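Household-Automation list, archive
Subject: Re: So can they do the washing up yet?
Date: 2 April 2018
In reply to: So can they do the washing up yet?

> I keep being told by the younger people at work that home robots
> are more or less solved and it is only the price holding them up.
> Has anyone on the list seen one do an ordinary kitchen job from
> start to finish? I don't mean the vacuum. I mean clearing a table,
> putting food away, that sort of thing. We are redoing the kitchen
> at home in June and my other half has asked, half seriously,
> whether we should leave room for one.
>
> Also, did anybody get to the Plevotwood open day? I had it in the
> diary and then couldn't go.

I did get to Plevotwood, so I'll take the second question first and it will more or less answer the other one.

Short version: leave room for a bigger fridge.

The open day was split between two halls. The small one was the shop-floor side, where Girard had a bin-picking cell running. It was decent, and I have no quarrel with it. It took castings out of a tote and laid them on a belt, and it went on doing that all the time I was there. The man on the stand told me it had done 385 picks since the doors opened and had needed a person 2 times. I believe him, partly because he volunteered the second figure without my asking. But look at what it had been given. Every part was the same, it was a hard grey lump, and if it landed a finger's width out then the belt didn't care. Somebody had also spent a long time on the lighting and on the shape of the tote. All of that is perfectly fair in a factory, where you can pay for it once and get the benefit for years. My kitchen has a lamp with a wonky shade and a drawer that won't open if the oven door is down.

The big hall was the household side, and it was mostly talks. Vumar gave the main one. They work almost entirely in simulation at present and they were open about it, so I am not accusing anyone of a fiddle. The job they had picked was food handling at the table, one piece at a time, in and out of ordinary crockery. I thought that was a sensible choice. Food is soft, it comes in odd shapes, you can't put a barcode on it and you mustn't squash it. If a machine could really lay out a plate of supper and put the leftovers away, I would have to eat a fair few of the things I've written on this list over the years.

They claimed 89 per cent success over their test runs. I asked what counted as success and was told that the piece had to be lifted and then let go of inside the target dish. I asked what happened to the rice. There was a bit of a pause. In their simulator the piece is a single solid object, so the rice can't come away from the fish, and the fish can't slide off the rice, and nothing gets left behind on the fingers. Anyone who has tried to eat the stuff with chopsticks after a long day will see the difficulty. The slides are on the Plevotwood page if you want to judge for yourselves, and I've put the one I mean in here.

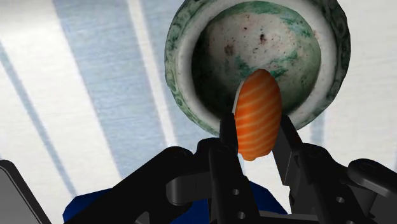 A reply came in off-list while I was writing this, and I have permission to paste it without a name. You are being too hard on them, it says. Nobody starts with the whole kitchen. You take one piece of food and one dish, you get the grip right, and you add the mess afterwards, and the people who laughed at bin picking were saying just what you are saying now. It goes on to point out that a simulated run costs next to nothing, so they can get the approach and the finger placement sorted before they ever dirty a real plate, and that I would be the first to complain if they had skipped that step.

All fair, and I'd sign up to most of it. Where I part company is "add the mess afterwards". In a factory the mess is the bit you get rid of. In a house the mess is the job. I can pick up a piece of salmon and rice over a bowl without thinking, and so can a child of five, and no one would pay either of us for it. What I would pay for is the rest of it: knowing that this bit has been out too long and that bit hasn't, finding a tub with a lid that fits, wiping up what dripped, working out that the small dish is still in use even though it looks finished with. I have not seen a single talk with a number attached to any of those.

There is also the matter of the fingers. Two hard tips closing on something from either side is a lovely arrangement for a casting. With food you have a narrow band between dropping it and leaving dents in it, and the band moves about depending on what you've got hold of. A boiled potato is not a slice of cucumber. When I asked whether they were measuring how hard the grip was, the answer was that they had it on the list for the real hardware. Fine. But then the 89 per cent doesn't tell me much about my supper, and I wish they hadn't made quite so much of it in the talk.

And then there's washing the thing. I raised this at the back of the hall and got a laugh, though I meant it. A machine that handles food has to be cleaned at least as often as a chopping board. Joints, linkages, screw holes, every little gap where two parts meet – that is where the fishy bits will go. Either somebody in the house does that by hand every evening, in which case I've swapped one chore for a worse one, or the arm gets a sleeve of some sort, and the sleeve wants changing. The speaker said cleaning was out of scope. I dare say it was. It won't be out of scope in June when your other half is standing there with the rubber gloves on.

To be fair all round, there was one real machine on the household side. Wandance had an arm on a worktop, putting cutlery from a rack into a drawer tray. I timed one complete go and it took 28 minutes, including a long spell of what looked like thinking over a teaspoon. It got the knives right. The forks were mostly right. It did the job in front of people, though, with real spoons, and it carried on after a mistake without anyone rushing over to it, and for that I rate it above anything else in the hall. The chap running it was the only person all day who told me flatly that he wouldn't have one at home yet.

So, to the original question. No, I haven't seen one do an ordinary kitchen job from start to finish. I've seen a real one do a small part of a job slowly, and I've seen a pretend one do a small part of a different job quickly. The price is not what is holding them up. If Wandance rang me tomorrow and offered me theirs for nothing I would have to ask where it was going to stand, and the answer is on the bit of worktop where we make the tea.

If you do want to leave something for the future, put in an extra double socket at the back of the worktop. It'll be handy for the toaster in the meantime.

Two things I'd like to hear about from others on the list:

Has anyone seen a test where the food was real and the figures covered what was dropped or spoiled, as well as what was picked up? I don't mind if the results are poor. I'd think better of whoever published them.

And does anyone know whether Girard have tried their cell on anything soft? I asked on the stand and was told "in principle", and then he offered me a pen.

I've still got the printed programme from the open day, with my scribbles on it. If anybody wants the Wandance handout I can scan that too, but it is mostly a drawing of a drawer.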